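The Price of a Quiet Border

When the government in Rasau signed the transit agreement with Olvera in January, the ceremony was short and there were no questions from the press. The text has only two pages. In the months after, these two pages have changed the foreign policy of a small country more than any speech in its parliament.

Rasau always lived between stronger neighbors. Its leaders were careful to buy gas from one side and to sell grain to the other, and they avoided to choose. The agreement ends this habit. It gives Olvera the use of the mountain road for three years, and it allows 200 foreign customs officers to work on the Rasau side of the border.

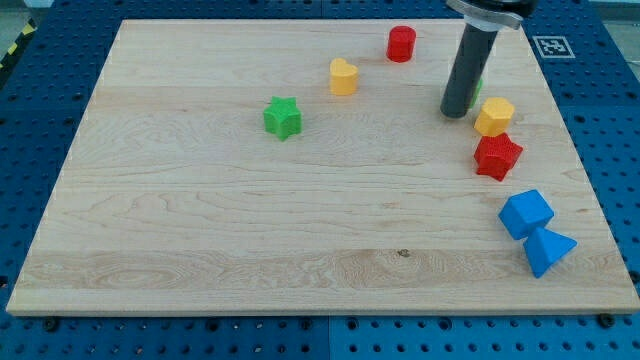

A retired diplomat from Garmont, who took part in earlier talks, told me by phone that the small states in the region are now reading the agreement very closely, and that some of them expect to receive the same offer before winter. In his opinion the road was never the main question. "They wanted to see if Rasau would say yes," he said.

The opposition asks for a referendum. Its petition had 847 signatures on 23rd July, a modest number, but the campaign has started only in the capital. In the border villages people speak more about the trucks, which pass also at night, and about the price of diesel. The ministry has promised to publish the annexes of the agreement. Until now they are not published.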